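4.2 Retelling after the visit

The Dririne sessions took place in the week after each class had visited the Dromar orchard. Sixteen children attended, in groups of 5 or 6, and each group met on a Tuesday morning. The teacher read one picture book aloud, then asked the children to retell what happened first, next and last. Retellings were scored for order and for key details, using the scheme set out in Section 3. 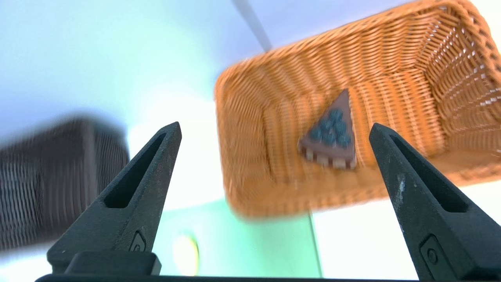

Figure 2. Two gripper fingers, each with a long triangular slot.

One class teacher at Nellesetti objected that the scheme gave too little credit to children who began with their own families, and that a child who spoke of a grandmother's plum trees had understood the story as well as one who listed the baskets in order. We accept the point in part. Links of this kind were noted by the second scorer but did not enter the total.

Letter work was kept apart from retelling. Children traced the letter of the week and looked for it in the title of the book. The Szilágyi word cards were used with the two smaller groups only, and scores from those groups are therefore reported separately in Table 5.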